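Sekedton weed injury notes: README

Hi, and thanks for downloading this. I've been scouting soybean and sweet corn fields near Sekedton for a while now, and this folder is my attempt to get the injury notes out of my truck and into something other people can use! There are 47 field records in notes.csv, one row per visit, all from June.

Each row has the field code, the crop stage, the weeds I found and a score for leaf damage from 0 to 5 (0 is clean, 5 is a dead plant). I score the newest leaves first, then the old ones, and I write down the worse of the two. Drift from a neighbor's field gets a D in the last column.

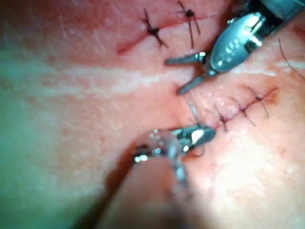 Two stitched incisions, instruments in view

The Poltura fields were the messy ones. Heavy clay, lots of waterhemp, and a stretch of cupped leaves along the road side that I went back and forth on for days (I ended up scoring it 2 and I'm still not sure). If you know cupping better than I do, please tell me.

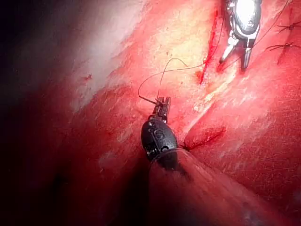 Known problems

Rows from the Imetti farm have no spray dates, sorry! I asked, but the records only went back to planting. Row spacing is in inches everywhere except field 35, where I used centimeters and never went back to fix it.

The Tamura rows use an older sheet with bleaching and yellowing lumped together under "color". I kept them in, but leave them out

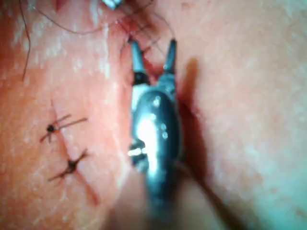

if you want to compare symptoms between fields. Blank cells mean I didn't look, and a zero means I looked and found nothing.

Use the notes however you like, just keep this file with them. Last updated Sep 12, 2025.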